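Suture Club, Week 4

Saturday session, and what a session! Our student robotics club has been learning to throw interrupted stitches with the two-arm setup at Vaneo, and I have been looking forward to my turn on the console all month. (Yes, I practiced in my sleep. My roommate can confirm.)

What I love about it is how much of the work is plain thread management. Place the needle, pull through, leave a tail you can grab, tie, hand the thread from one arm to the other – and all of it without feeling a thing, so you learn to watch the strand and judge the tension by eye. Normand Dufour, our coach, makes us say each move out loud before we make it. I felt silly for two minutes and then I was hooked!

The Friesen Cup is in December, and the student round is one closed incision on a skin pad, judged on spacing and knots. I would take even spacing over speed any day. My knots still come out a bit bushy, because I cut the tails late, but they hold when I tug on them and I'm so proud of them.

Four stitches across the seam, with the needle and thread still up between the two arms:

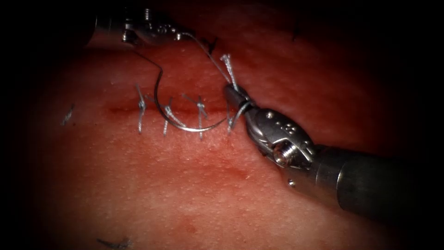 What I'm working on next

Shorter tails, for a start. Then left-hand throws, which Normand says I avoid (he's right).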